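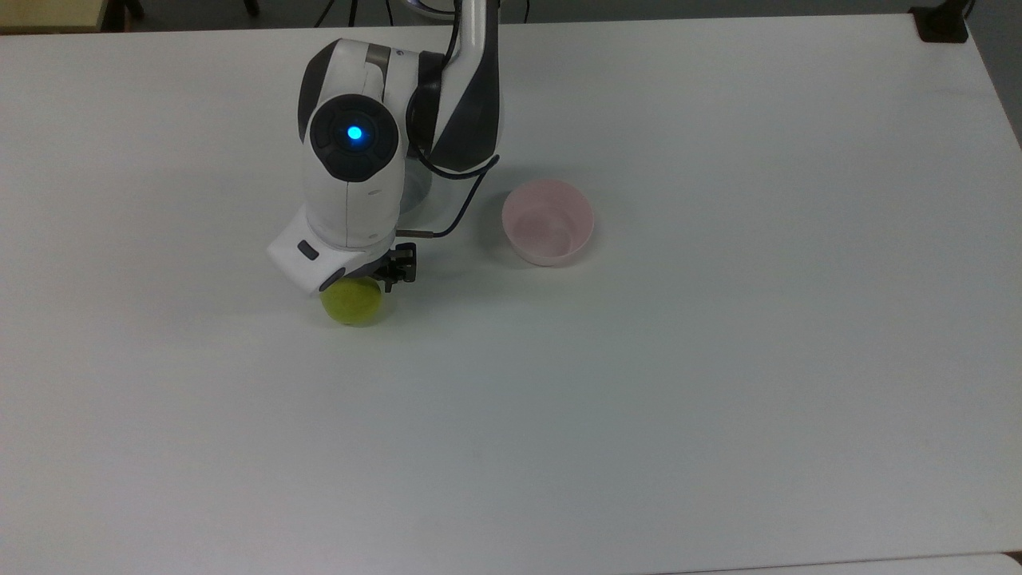 The white table in the tasting room in Iltutberg.

The pear week in Iltutberg opened on August 25, 2026 with a record for the weighing table. Growers from the town and from nearby Gesville brought 567 kilos of fruit on the first day. Last year the first day gave 316 kilos, and at that time many people blamed the frost in spring.

Most of the fruit is the small green pear which people in this region call the Dilel. It is hard when it comes from the tree and it becomes sweet only after some time in a cool room. Shops do not often sell it. Families keep one or two trees behind the house, cook the pears in syrup, and give the rest to the neighbors. For many years the variety was not on any official list, and the old trees were cut when new houses were built along the road to Gesville.

The tasting room is in the former Navarro dairy, on the ground floor, next to the loading door. The rules for the tasting are almost the same as before. A pear is first looked at whole and standing on the table, with its stem. A pear without a stem can be tasted but it cannot win. After that it is cut, and the pieces go into small plain bowls, plastic or metal, without any name of the grower. The name is written on a paper which stays in the office until the evening.

Monique Lebrun, who leads the tasting, said that the white table was a good decision. In the earlier years the pears were shown on a checked cloth, and yellow and green were difficult to judge on it. "On white you see immediately if the skin is still green or already turning," she said. "With the cloth we had discussions the whole afternoon."

The bowls were also a subject of discussion this year. One group of growers wanted only metal bowls, as they believe that plastic keeps the smell of the fruit that was in it before. Others answered that a light plastic bowl shows better the color of the juice. For this season both kinds are allowed.

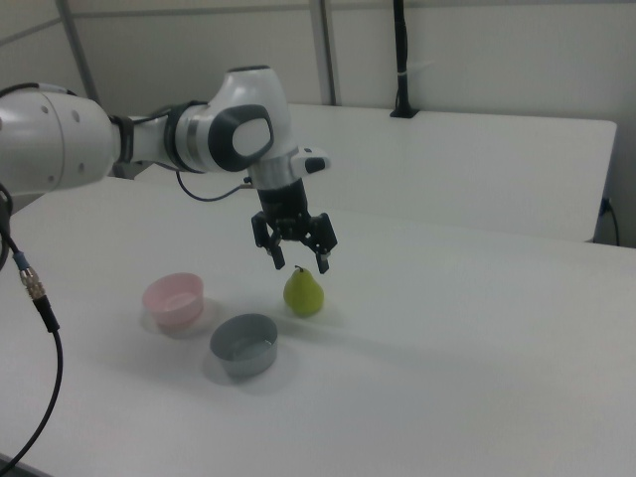 Jeanine De Bruijn finds the whole question of the bowls too serious. In her opinion a Dilel should be eaten with the hand, over the grass, and a grower who worries about metal or plastic has probably picked too early. She would like to see a separate prize for cooked pears, and she has asked for it in a letter to the organizers.

The organizers did not give an answer yet. Lebrun said only that a cooked class needs a stove, and the dairy building has no permission for one. A solution with a kitchen outside the building could be possible from next year.
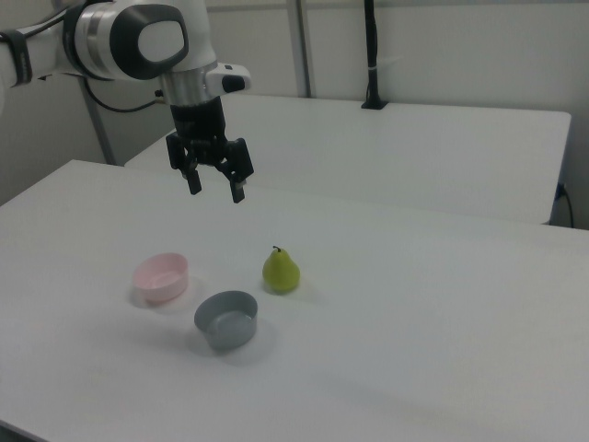

There is also a plan for the trees. Visitors can put their name on a list for a young Dilel tree, and the nursery in Gesville will deliver them in January, when the ground allows planting. The nursery has 400 trees prepared. Each household can receive 2, and the price will be printed on the order form at the entrance.

Growers who still want to bring fruit can do it every morning this week at the loading door of the dairy. The pears must be clean and not polished. Results will be on the board outside the building on the last evening, and fruit that is not collected by then will go to the school kitchen in Iltutberg.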